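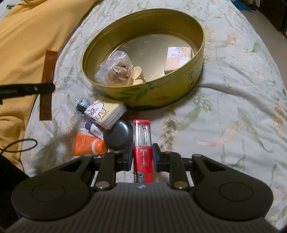 Figure 2. Slim red and clear case, held upright, with an oval tin behind it on a patterned sheet.

3.2 Participants and scoring

Teams entered the Kosley student economics contest in groups of three to five, and 83 teams finished both rounds. Each was asked to explain, to a panel of three judges, why prices in the made-up country of Pradar kept rising while its central bank kept promising they would stop. Most blamed the bank. Two blamed the judges' handout, with some justice.

Judges scored every talk on a 12-point scale. The scale has nine written criteria, one of which is "poise," a word the guide never defines and the judges never agreed on. Agreement on the other eight was fair. We dropped poise from the main analysis and kept it in the appendix, where it can do less harm.

Of the 209 students who returned the January survey, over half said they had learned more from arguing with teammates than from the reading packet. The packet's authors, who include the present ones, take this calmly. Võ (the earlier study closest to ours) found much the same with younger students. Scores were entered in Wulto and the file was locked on 2022-03-09, before any team was told its rank.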